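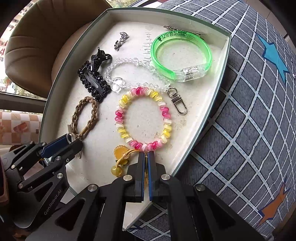
2 min read

How to test a gripper on a jewelry tray
By Liam Marsden

Sorting small accessories is still hard for machines. Try this before trusting one with the job.

1. Fill a shallow tray with bracelets, hair clips and a beaded strand. Let a few touch.
2. Start with something on a string, like a flower charm. Close the fingers on the string, then lift slowly.
3. Move to clear beads. Cameras often lose them.
4. Leave stacked clips for last.
5. Log each try as a clean pick, a drop or a tangle.

Our Varnivar arm made 168 tries in July and got 57 clean picks. Hand sorting is still faster.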